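October 29, 2018

Clocks have gone back and I was up before six for no reason. Dark outside, kitchen cold. Put the heating on, made tea, and decided to get the table sorted today instead of walking round it for another week.

It came from the house clearance place in Pallolbridge back in May and I paid £125 for it, which I still think was fair. The old one had gone at two of the joints and wobbled whenever anybody cut bread. The new one has been in the kitchen all summer, but never properly dealt with. Things got put down on it and stayed there. Post, mostly, and the seed packets, and the box of fuses, and a lampshade I was going to take back to Kapoor and now can't, as the receipt has gone.

Cleared the lot on to the hall floor. Sorted the post first. Two things from the water company, one of them from July. Catalogues straight into the recycling. Kept the Gemow leaflet about the boiler cover and put it behind the clock, where I will forget it. The seed packets went in a biscuit tin, apart from the broad beans, which ought to go in before the ground gets any colder.

Then washed the top. Warm water, a drop of washing-up liquid, and a soft cloth. I did it in strips from the wall side forwards and dried each strip with a tea towel before starting the next. There was a ring where the jam pan had stood in August and I thought that was there for good, but it shifted on the third go. The orange strip along the front edge had crumbs packed in under it. Got them out with a cocktail stick. Broke four cocktail sticks.

The legs are thin dark metal and show every splash, so I wiped those too, sitting on the floor with the bowl next to me. One of the feet has lost its pad. I cut a bit of felt from the sheet in the drawer and stuck it on, and had to hold the table up on my shoulder while it took. Not something to do twice.

By mid-morning I was drinking my squash out of the pink plastic cup, all the glasses being in the sink, and I was pleased with the way the marble looked once I could see some of it again.

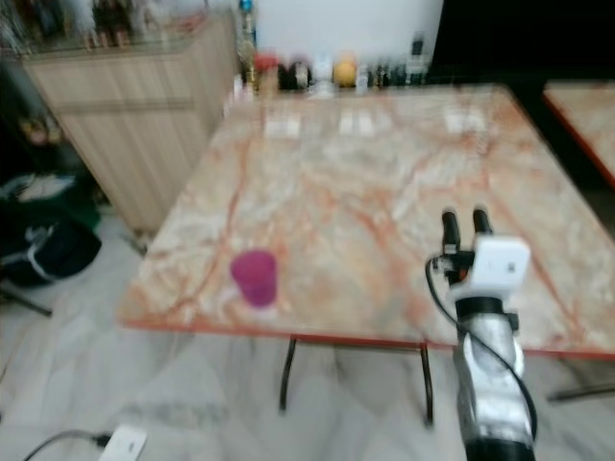

My sister rang as I was putting the bowl away and said I should never let vinegar or lemon anywhere near a marble top, and that she had ruined the one in her bathroom that way in a single afternoon. She said it goes dull in patches and there is no getting it back without paying a man with a machine. She also said I ought to have it sealed before Christmas and that a water drop would tell me if it needed it. Leave the drop for 10 minutes, wipe it off, and if there is a dark spot it wants sealing. I told her I had been using washing-up liquid. She said that was all right as long as I rinsed it, which I hadn't.

So I rinsed it. Whole thing again with clean water and the other tea towel.

Did the water test near the back corner with a teaspoon. Set the oven timer, went and hung out the towels, came back and wiped. I couldn't see a spot but the light had changed by then and I am not sure I would have known. Will try again tomorrow with the lamp on. I looked up sealer in the meantime and there is one at the hardware shop on Sirton Road, though it comes in a tin big enough to do a church.

After that I made a start on the things along the back wall. They had got into a line without my ever deciding on one. Bottles, mainly, small dark ones and some tall ones, and I do not cook anything that needs so many. Took the caps off and smelled each in turn. Threw out an almond essence that no longer smelled of almonds and a soy sauce that had gone thick. Found two vanillas, both open, and tipped one into the other. It took an age to run down. Wiped the bottoms, which were sticky, and wiped where they had been standing, which was worse.

I have decided oil and vinegar can stay out. The rest can live in the cupboard beside the flour, on the lower shelf so that I can see what there is. Fruit will have to go somewhere other than among the bottles. I have a blue bowl in the spare room with nothing but buttons in it and that would do, if I can find somewhere for the buttons.

Lunch was soup from the freezer, label come off, turned out to be leek. Ate it standing up at the worktop so as not to mark the table. Silly, and I shall not keep it up.

Caught the 63 into Pallolbridge afterwards for felt pads and light bulbs. Kapoor had the pads in packs of eight only. Bought one pack. They had no bayonet bulbs at all in the warm colour, and the girl thought they might come in at the end of the week. Walked as far as the bridge and back while waiting for the bus. Leaves all over the steps, very slippery, and the river up to the second ring on the wall.

Home just after three. Put proper pads on all the feet and took off the one I had made this morning, which peeled away so easily it can't have been doing much. The table slides now when I lean on it. I may have to put up with that or get the rubber sort.
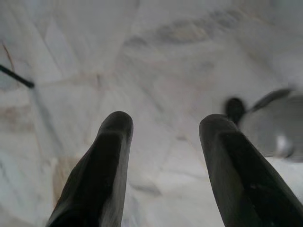
Next question is what goes on it. I don't want a cloth. The last one was always half off, and having spent the day getting at the stone I would like to look at it. Mats, then, the cork ones, and a board for anything hot. I might allow one jug. The post can go in the rack in the hall, and if the rack is full I will have to open some of it.

I also had a go at working out where the table ought to stand. If it goes nearer the window I get the light for reading but can't open the bottom cupboard fully. Where it is now everything opens and I read with the lamp on. Moved it twice and moved it back. The floor underneath wanted mopping so I did that as well while it was out of the way.

Still to do: the fuses, which are on the stairs. The lampshade. Broad beans. Ring about the boiler before the leaflet runs out. Buttons.

Dark by five. Beans on toast, at the table this time, with a mat. Back aches from the floor. Washed up all the glasses and left them on the rack to drain, then early to bed with the library book, due back on the second.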